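Floor marking rules for arm cells take effect in February

The revised floor marking rules for the Parry building apply to every arm cell from the start of February. They replace the single page that came with the Mekero arms and cover tape, clearances and who signs off a cell before it runs.

Tape color comes first. Blue marks working positions, meaning the places where an arm picks up or sets down parts. Yellow is for walkways only. Red marks the line a person may not cross while the arm has power. Some cells have been using blue for all three, and those need to be redone before the rules start.

Grid lines are measured from the fixed corner post of the cell and never from a table, panel or cart, which can be bumped out of place between shifts. Where a line has to run under a fixture, tape it before the fixture goes in. Write the cell number on the log sheet along with the date the tape was laid.

Speed near the grid stays at 100 millimeters per second whenever a person is inside the red line for teaching or setup. The Plikar controller holds this limit in its teach mode, but it has to be checked by hand after any software update. The check takes 15 minutes and the steps are in section 27 of the cell manual.

Tape wears out. A line should be replaced when it has a gap, a lifted edge or a fold that a gripper finger could catch. Pull up the whole strip and lay a new one. Patches on top of old tape add height, and the Skurnix height check will read that as a part.
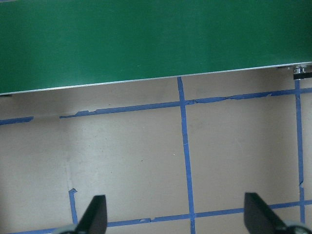 Cells that use a wrist camera to find their position have one more step. After new tape goes down, run the camera check with the gripper fully open and again with it closed, and save both results. If they differ by more than two millimeters, the cell stays off until the mount has been looked at.

Sign-off is by the shift lead and one trained operator, both on the same sheet. Blank sheets are in the rack by door two. Questions about the rules go to the cell safety desk at extension 982.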